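**Household tidying demonstrations: progress report to the Ciltema fund, period ending September**

Prepared by Ebuka Onyeka, collection lead, Prorkow

**1. Status**

Collection under work package 2 is on schedule. The set now holds 2,940 accepted demonstrations, all recorded with hand-held grippers in occupied homes. 18 kitchens have been visited. The bathroom and laundry portion has not begun and is not covered in this report.

Accepted means the recording has passed both checks: the automatic one (dropped frames, loss of tracking, finger opening out of range) and a manual review at Nernasari. A further 243 recordings failed one or the other and are held separately. They're not counted in the total and won't be delivered unless the fund asks for them.

**2. Task coverage**

Three task groups are in use: moving items between containers, wiping and folding cloths, and picking up small waste from a covered surface. The third group was added at the mid-year review. The earlier trained policy handled rigid objects well enough but closed too high on thin, crushed material, and the existing examples contained almost none of it.

Operators are asked to work in the kitchen as they find it. Counters are not cleared and background items are not moved, apart from anything breakable within reach of the task.
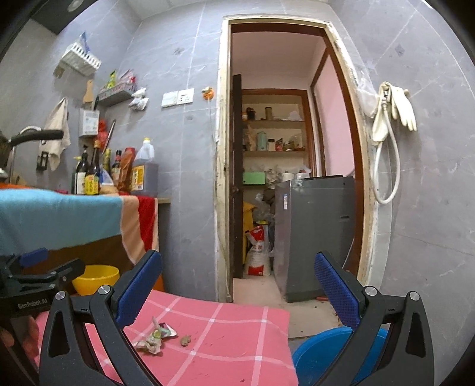 *Figure 1. Small-waste task, gripper view. Crumpled wrapper on a checkered cloth, with the fingers open.*

Wrappers remain the slowest item in the group. Reflective patches confuse the depth estimate, and a patterned cloth makes the edge of the object harder to label. We have kept both conditions in the set — the homes we work in are full of them — and have added a label field for surface pattern so that results can be split later.

**3. Problems**

Tracking loss is the main cause of rejection. It happens most often when the operator turns quickly from a plain tiled wall towards an open doorway. A slower turn has been written into the operator notes and the rate has dropped, though we don't yet have enough sessions under the new notes to report a figure.

Finger pad wear was higher than planned. Pads are now inspected at the start of each session and swapped in pairs. Replacement cost has been met from the consumables line.

Two households withdrew consent after recording. Their data was deleted the same day, and the totals above exclude it.

**4. Next period**

- Start bathroom and laundry collection, subject to consent forms in the revised wording.
- Retrain the baseline at Honkanen on the full accepted set and report grasp success for the small-waste group separately.
- Finish second-pass labels for surface pattern.
- Confirm the storage location for the rejected recordings.

**5. Decision requested**

We ask the fund to approve moving the unspent travel amount to labelling. No change to the overall budget is sought.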